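Cisteo data collection / Tickets / Arm station 2
Clay-to-box task: a share of the examples rejected at upload
Status: Resolved
Opened by: Bukola Bashir
Assigned to: Onyekachi Nwosu
Watching: Yetunde Eze, Senga Buchanan

Summary

We are collecting 2,000 teleoperated examples of the clay task for the Kurnitero model. After the September batch, the upload check accepted 1,728. Most of the rejects carry the same flag, "start pose mismatch". The rest are ordinary operator mistakes and are not part of this ticket.

What the check does

At the start of every episode the arm should be at the saved home pose. The check compares the joint readings in the first 28 frames with the saved values. If any joint is outside the limit for the whole window, the episode is dropped. The operator sees nothing at the time. The reject only shows up in the upload report.

Steps taken

1. Bukola, 9:40 a.m. Went through the report and sorted the rejects by time. The start pose flags come in runs. A run starts partway through a session and keeps going until the software is restarted. Restarting clears it for a while.

2. Bukola, 10:15 a.m. Checked whether one operator was behind it. No. Senga and Yetunde both have runs, and both have long clean stretches.

3. Onyekachi, 11:05 a.m. Looked at the joint plots. Only the wrist joint is off. The offset is the same all the way through a run, so I don't think this is the servo drifting as it heats up. Drift would grow.

4. Onyekachi, 11:30 a.m. Ruled out the work surface. If the baseplate or the box had moved, the recordings would look different but the joint readings would not. Went over the layout anyway. The plate is taped to the table, the box is right up against its right edge with white paper in the bottom, and the clay is on the paper.

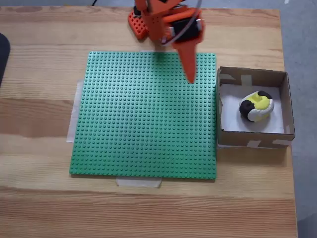 5. Onyekachi, 1:20 p.m. Swapped the servo cable at the wrist for a new one. Ran 121 short episodes with no clay, just home, reach, home. The offset came back partway through. Not the cable.

6. Yetunde, 2:10 p.m. I have been using the "redo" key a lot since the last Iyamu update. If I drop the clay I press redo and start the episode again without going back through the menu. Could that matter?

7. Onyekachi, 2:45 p.m. Yes, that is it. When redo is pressed while the arm is still moving, Iyamu reads the wrist position at that moment and stores it as the new home for that joint. Every episode after that starts from the wrong wrist angle. A restart loads the saved file again, and this explains the runs. I can make it happen every time by pressing redo during the return move.

Fix

Redo now waits for the arm to stop, then goes to the saved home pose from the file. It no longer writes anything. Adesuwa Nwosu reviewed the change and it is on both stations. The upload check is unchanged.

I also added a line on the operator screen that turns red if the start pose is outside the limit. It shows before recording begins, so a bad start costs a few seconds and not the whole episode.

Rejected episodes

Senga asked if we can keep them. The motion in them is fine and the recorded joint values are true values. The arm just began from a different place. Yetunde thinks a bit of variety at the start might even help the model. I would like to keep them out of the main set for now - the Unia team asked for one fixed start pose and we told them they would get it. I have moved them to a folder called clay_offset_start with a short note. They can be pulled in later if someone wants to try it.

For operators

Redo is safe to use again. If the red line stays on after the arm has stopped, leave the station running and message me. Please don't restart first, I need the log from that session.

Senga, 4:30 p.m. Ran a full session with plenty of redos, all accepted at upload. OK to close from my side.

Closed by Onyekachi Nwosu. Replacement episodes are tracked in the main collection ticket.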